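Search jobs, teams, locations
Search
Clear all

Product Listings Editor, Camera Bags and Accessories
Clustar, Mencombe
Ref. 2103

Clustar sells camera bags, straps, lens pouches and tripod cases through its own website and through trade partners. We need an editor to write and maintain the product pages for the Clamen and Marquez ranges. The post is permanent and full time, based at the Mencombe office, with two days a week worked from home once training is complete.

The work

You will write titles, short descriptions and full specifications for new stock, and correct the existing pages. The catalogue holds 1280 live listings. Many were carried over from an older system and have faults: outside measurements given as inside ones, weights without units, colour names that differ between the page and the packing label, and compatibility lists that include cameras too large for the bag.

Each bag is measured by the samples team before a page is written. You will check their figures against the maker's sheet and raise any difference with Taner Dursun, who runs the samples room. A page goes live only when both sets agree or the difference has been explained in writing. The normal rate is 60 pages a month, counting new pages and full rewrites together. Small corrections are logged separately.

You will also prepare the data files sent to partner shops. These have fixed column orders and strict limits on title length - errors are rejected in bulk, so files are checked before they leave us.

What we ask for

At least 2 years' work on product data, technical writing or catalogue editing. Confident use of spreadsheets, including lookups and text formulas. Clear written English with British spelling. A working knowledge of camera body and lens sizes is useful but can be learned in the post. 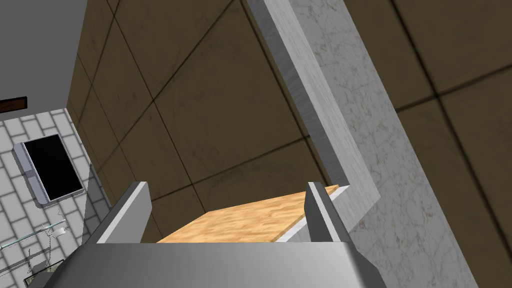

Wooden board between two gripper fingers. Computer render.

How to apply

Send a CV and one page of your own product writing to Sheena Ogilvie, quoting the reference number. The writing may be for any kind of goods. Please do not send links to whole websites.

Applicants on the shortlist will be given a short editing test, marked without names by Mohcine Metwally and Ingeborg Mühlbauer. Interviews are held at Mencombe or by video call. Questions on the duties of the post may be put to Gerardo Dagdag, listings manager.

Closing date: September 4, 2026. Applications received after that date will not be read.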